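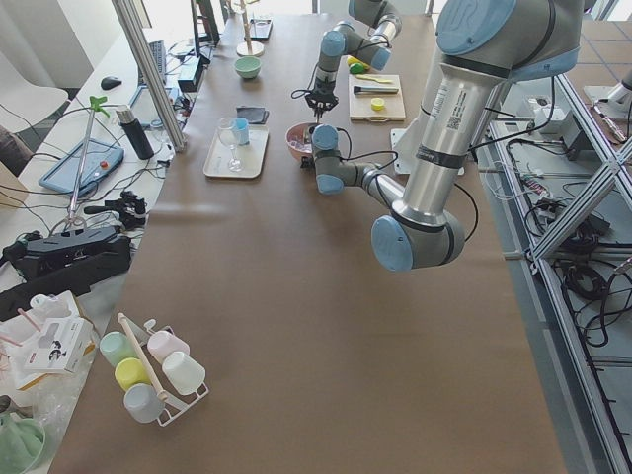 Cup rack at the near end, tray and cutting board farther up. Brown paper over the whole table.

Small Kitchens & Shared Tables > Washing up and drying

Thread: Cups on their sides in a wire rack — converted!

conden_kate wrote:
OK, I have to share this with people who will care! I've been reworking the long table where we set out all the tableware, and the wire cup rack is my favorite thing on it by a mile. White wire, five plastic cups (mint, yellow, light gray, pale pink and white), every one of them lying on its side with the opening facing out. I used to stand cups upside down on a towel and the rims left rings all over the place.

The brown paper is the other big change. It's a roll, 200 feet long, and I just tear off a new piece when the old one looks sad. You can write on it too! I pencil in where the tray goes.

The wine glass and the little light blue cup share the white tray, the dark gray cloth lives folded behind that, and the pale green bowl goes farther back. Pink bowl is for whatever I'm in the middle of.

So who else dries cups sideways? And what do you all put under your racks?

skillet_and_son wrote:
Love the colors. I can't get behind sideways, though. Water sits in the low side of the cup. Upside down with a gap underneath, every time. I've got a rack with pegs and it gets air right up inside.

conden_kate wrote:
I tip mine a little toward the opening before I walk off! A quick shake over the sink first, then in they go. I haven't had puddles, but my cups are light plastic and I'm not in a hurry for them.

Roman wrote:
skillet is right about mugs, and I think you're right about plastic cups. Thin plastic ones fall off pegs if you so much as bump the table. Mine used to end up on the floor all the time. Lying down they stay put.

What's the long wooden handle sticking up through the rack, with the pink end? Bottle brush?

conden_kate wrote:
It just gets poked through the wires at a slant, it's the handiest parking spot on the table. I should really give it a jar of its own but then the jar needs a place, and you know how that goes.

lekora_lane wrote:
I want to talk about the paper!! I did this for a whole April once when my kids were painting, and then never stopped. Mine comes from a packing supply shop, 300 feet on the roll, and I got 2 because the second one was half price. No regrets. It's great under a cutting board too — crumbs and all, you roll it up and go.

One thing, don't put a wet rack straight on it. It goes soft and then it tears when you slide anything.

skillet_and_son wrote:
See, that's my trouble with the whole setup. Paper under a drying rack. You've got the two worst friends in the kitchen sitting on top of each other. Put a boot tray under there, or a folded towel.

conden_kate wrote:
Fair! I could move the gray cloth up front and put it under the rack. It isn't doing much where it is.

Ka-ming Lam wrote:
I would keep the cloth for the glass. A stemmed glass next to a cup on the same tray makes me nervous, they knock together when you lift it. Lay the cloth in the tray, glass on one side, cup on the other. We did it like that at my aunt's restaurant and she owned 700 glasses, so she had opinions.

For under the rack, a flat baking sheet is enough. The old thin kind with a lip.

conden_kate wrote:
Ooh, cloth IN the tray. I like that a lot. Trying it tonight.

skutodberg wrote:
Am I the only one looking at the cutting board? Nice light wood, and it's got tape and a bottle cap on it! That is a junk drawer with no drawer.

conden_kate wrote:
Guilty. The yellow cap and the strip of yellow tape have been there long enough to pay rent. And there are more little yellow and green bits on the paper next to it. I love this table but small stuff drifts toward that board like it's magnetic.

lekora_lane wrote:
Use the small dark tray at the far end! It's flat and it's right there. Caps, tape, everything goes in, board goes back to being a board.

Roman wrote:
Seconded. Though I'd bring it closer or you'll never walk that far to put a cap away. I know I wouldn't.

skillet_and_son wrote:
Agree with all of that, still drying my cups upside down.

conden_kate wrote:
Ha, deal. I'm going to swap things over and try a baking sheet under the rack, and I'll report back on the paper. If anybody has a rack like mine that fits taller tumblers, please post it, I've got a couple that roll right out!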